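3.2 Collecting the demonstrations

Everything the policy knows about the two-arm cell it learned from one of us steering. We drove the simulated arms by remote control, with Rhydian Bowen on one arm and Glenys Kneath on the other, after a brief period in which a single person tried to run both and came away with new respect for pianists. The work is a small sorting job on a wooden table, with cylinders, a tray and a green container.
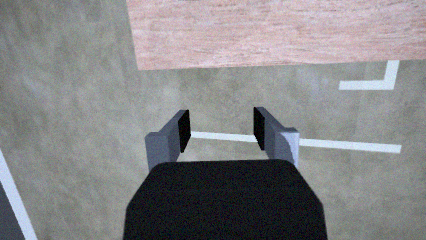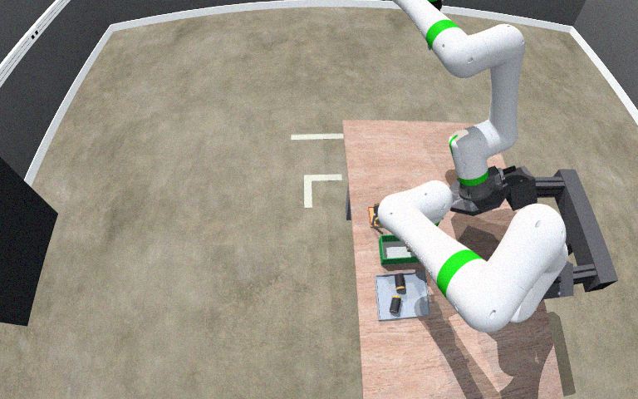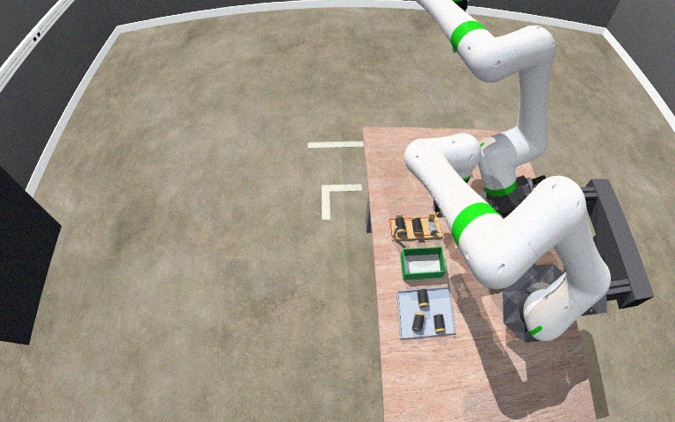
Figure 4. Simulated work cell used for teleoperation. First panel: a gripper with its two fingers apart and nothing between them. Second and third panels: both arms over the table, with the tray and the green container along its left part.

Each operator had a handheld controller and a screen, and talked to the other a good deal more than the protocol required. We kept the audio and later wished we hadn't. In all we recorded 600 demonstrations with a time limit of 30 seconds each. A demonstration was thrown out if the arms touched, if a cylinder went on the floor, or if both operators stopped to let the other one go first. The last case was common enough to get its own label in the logs ("after you").

The wide views in Figure 4 show why depth was a nuisance. One arm passes in front of the other, and in the second panel the nearer arm hides its own gripper. Operators given only a wide view tended to lower the gripper by faith. We therefore added a close view of the fingers, as in the first panel, and let people switch between views with a thumb button. Bowen used it constantly. Kneath used it twice and was no worse, a result we report without pleasure.

We also tried guiding by hand, using a pair of real arms in the Verau lab and replaying the recorded joint angles in simulation. The motions were smoother, but they carried the habits of whoever was pushing. Prys Skyrme is tall, and his elbows are all over the data. We left the hand-guided set out of training and return to it in Section 5.

Labels were checked by Coralie Pearce, who had not driven either arm and could afford to be strict.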